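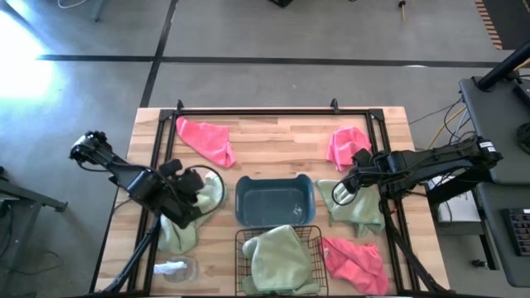

Notebook, bench 2, February

Entry 501. Cloth sorting, continued.

Aim for the morning: pink cloths into the teal tub, green towels into the wire basket, both arms working, no help from the operator once the run has started. Same policy as the last entry. The only change is the grip threshold, which Clémence lowered after the arms kept closing on bare table.

Start conditions as agreed with Morenike. Three pink, three green, dropped by hand and not arranged. The mirror, the shallow clear dish and the bit of crumpled paper are distractors and stay on the table for all runs. Success means every cloth is in its own container and the distractors have not been picked up. Hanging over the rim counts. I know Mitsuko disagrees about the rim.

Results: 40 runs, 4 clean. Most of the rest got the greater part of the way and then stalled on one cloth.

Failure notes, in the order I wrote them down:

Green goes better than pink. The towels bunch when dropped and leave something to pinch. The pink microfibre lies flatter and the fingers skate over it. Lowering the threshold helped a little and also gave us more double picks.

The basket is too small for three towels dropped from above. By the second one the heap is level with the front and the third rolls off. A person would push the pile down with the flat of the hand and think nothing of it. We have no pushing-down in the training data. Lukian suggests a larger basket. I would sooner record the pushing, because laundry at home does not come with a larger basket either.

Mirror: the left arm twice went for the reflection of a towel instead of the towel. It closed on the rim and the run was stopped. Keep the mirror in.

Arms waiting for each other. When a cloth lies near the tub both arms start, both back off, both start again. Longest standoff was around a minute. Cecilia has a fix that gives the right arm priority in the middle of the table – not merged yet.

Light: sun was on the floor at the far side during the early runs. No difference that I can find in the pick rate, but I did not control for it. Blind down tomorrow and repeat.

On the Westerberg question (they want to know if this can go next to a washing machine by the summer). My answer is still no. Sorting by colour is solved as far as I am concerned; the arms hardly ever chose the wrong container. Getting hold of thin cloth and knowing when a container is full are both open. Folding has not been attempted on this bench and should not be in the slides.

To do:
Record pushing-down demonstrations, both arms, tub and basket.
Rerun with the old threshold on pink only.
Merge Cecilia's priority change, then repeat the full set.
Ask Clémence if the Storard finger pads have been ordered.
Settle the rim rule with Mitsuko before the next count.

Stopped at half past four. Arms parked, power off at the bench.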